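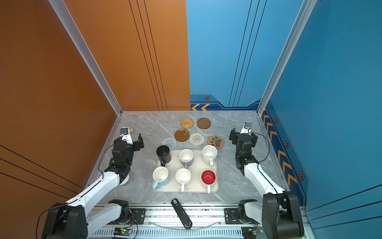 The two-arm cell at Clitari, with the mug tray and coasters set out.

Teaching by hand at Clitari
Sep 19, 2021

Clitari began recording demonstrations for its two-arm bench in December, first by holding the follower arms and moving them directly, later by remote control. The lead engineer on the project spoke to us about what changed between the two and what a usable recording looks like.

The current task is table setting. Mugs start on a tray and each has to end up on a coaster. "It sounds trivial and the motion mostly is," the engineer said. "The difficulty is in the approach. Six mugs in two rows, handles towards the operator, and the fingers have to go down between neighbours without touching them."

Hand guiding was dropped after 12 sessions. The operator's forearms kept blocking the fixed camera, and the joint currents recorded under a person's grip bore little relation to those the arm draws by itself. "You get a nice path and poor data about effort. For a coaster that's acceptable. For a mug near the edge of the tray it isn't."

The team now drives both arms from a pair of leader arms built to the Kemska pattern. Joint angles are copied across with no scaling. A camera on each gripper supplies a close view, which the engineer considers more useful than the fixed one for the last 9 cm of travel.

The set so far holds 278 accepted demonstrations. Rejection is done by the operator straight after the run, with a pedal. "Hesitation is the usual fault. If you stop above the coaster to think, the policy learns to stop there too, and it has no reason to start again."

Coasters are a deliberate nuisance. Woven, knitted and smooth ones are mixed, and one is cut in the shape of a paw print, so the arm can't rely on finding a plain disc. Positions are changed by hand between runs. The engineer would like that step scripted, using the Flumance layout tool, but has not had time.

Asked how long a new operator needs, the engineer put it at 3 hours. "The first is wasted – they look at their own hands. After that they watch the gripper and it settles down."

The next batch will be recorded at the Echeverría site with a different tray.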